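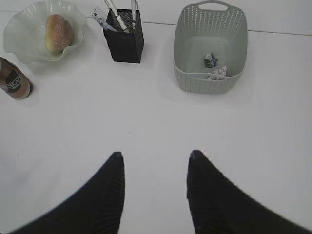

Pravescombe Novel Returns in a Second Edition

GANSTEAD, February. Ganstead Books is thrilled to bring back "The Long Way to Pravescombe," the young adult novel that had readers up past midnight and asking for more!

Sixteen-year-old Tess Wojcik thinks her summer is settled: a job at the ferry dock, a room at her aunt's, and her best friend two doors down. Then her brother comes home early from college and won't say why. What Tess finds out will test every promise the two of them ever made.

The first printing of 1,160 copies is gone, and we've wanted this one back on shelves ever since. The new edition has a fresh cover, a longer last chapter (yes, the boathouse is in it), and 2 short stories set the winter before.
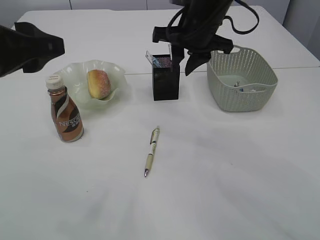 Where to Find It

The paperback will be in bookstores and libraries this February, with a first run of 1,472 copies. The e-book comes out the same day through Zovix. Book clubs can write to Ganstead Books for a free reading guide, and teachers are welcome to ask for a classroom set.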